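Testing grippers by hand: a talk with Anneli Halonen
13/11/2024

Anneli Halonen has spent most of her working life picking grippers for other people's machines. At Saarela she runs the small group that tries out end tools before anyone bolts them to an arm, and since July the group has been comparing two hand-held designs, one from Rutosbridge and one built in house under the name Aduleo.

We met in the break room. She had brought a notebook and a spare set of finger pads in a sandwich bag.

"People want a winner," she said. "I can tell them which one I'd rather hold at four in the afternoon. Past that, it depends what you're picking up."

Both tools are held and squeezed by a person. The jaws close, a camera on the tool records what they close on, and the printed markers give the software something to follow. The recordings are later used to teach an arm the same motion. Halonen's group keeps the jaws and the camera in the same places they would have on the arm, so a grip that works in the hand has a fair chance of working on the machine.

The first round was 42 objects. There were mugs, clothespins, a tube of caulk, sponges and a few items in cloth. The cloth ones caused the most argument.

"A mug either lifts or it drops," Halonen said. "With fabric you can have hold of it and still not have it where you want it. One layer comes up and the rest stays put. We had to write a new line on the score sheet for that."

Her colleague Venla Heinonen did most of the recording, 257 takes by the end of the second round. Heinonen says the Rutosbridge tool has the better trigger, with an even pull all the way through. The Aduleo is stiffer in the last part of its travel, and her thumb was sore after the longer sessions.

"I'd take the stiff one for anything soft, though," Heinonen said. "You feel when the pads meet. With the other one I kept looking to check."

They moved away from the bench early on. Bench work made both tools look good, Halonen said, and told her little about reach. Window corners, shelves and the backs of drawers went on the list, with small things to be picked up near hinges and handles. 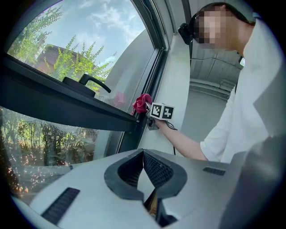 Why use a wide fisheye lens on a gripper?

A wide lens keeps the jaws and a good part of the room in view together, so the software can still find fixed edges to track when the object is close. The price is bent lines toward the rim, and those have to be corrected with a calibration made for each lens.

Calibration took longer than Halonen had planned. The first set of mounts from Galtorgate let the camera turn slightly in its seat, and nearly a week of takes had to be done over. The new mounts have a second screw.

Light was the other trouble. Bright glass pushes the exposure down, and printed markers facing away from it can go gray. Heinonen now locks the exposure before each take and writes the setting on the sheet — a habit she picked up after losing a morning's work.

I asked what they would change on the Aduleo. Halonen opened the notebook and read from it: a softer spring, a cable that leaves the body farther back, pads that can be swapped without tools. The Rutosbridge needs a narrower nose, in her view, and she has told them so.

The next round puts both sets of jaws on the same arm, with one controller and the same list of objects. Heinonen is adding more cloth to it.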